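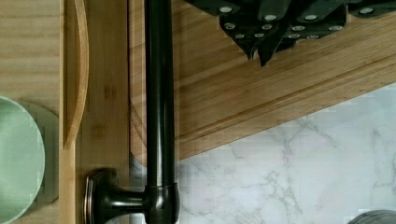

Bruvero shelf oil — setup, part 2
6th May, by the Geddes workshop desk

1. Shake the 500 ml bottle. Lid on first.
2. Wipe wood down, dry cloth. No soap.
3. Thin coat, with the grain. Wait 15 minutes, wipe off excess.
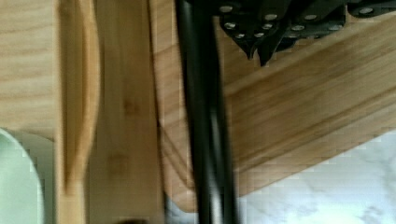
Light wood, grain running lengthwise.

NOTE: end grain drinks more — give it 2 coats.
CAUTION: oily rags can catch fire. Lay flat outdoors to dry, never in a heap.

4. Leave ovenight. Second coat same way.

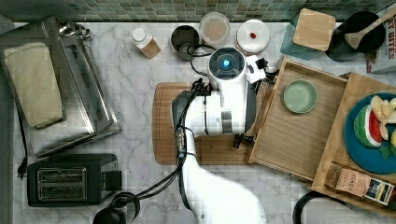 5. Still tacky? Too much oil. Rub hard with a clean cloth, wait another day. Top up in October.

Comments
- does this work over old Itar varnish?
- no, sand it back frist
- mine took 3 days to dry, cold garage

Related
Stustex cloths: washing
Sanding basics
Error 104 on the Bruvero sprayer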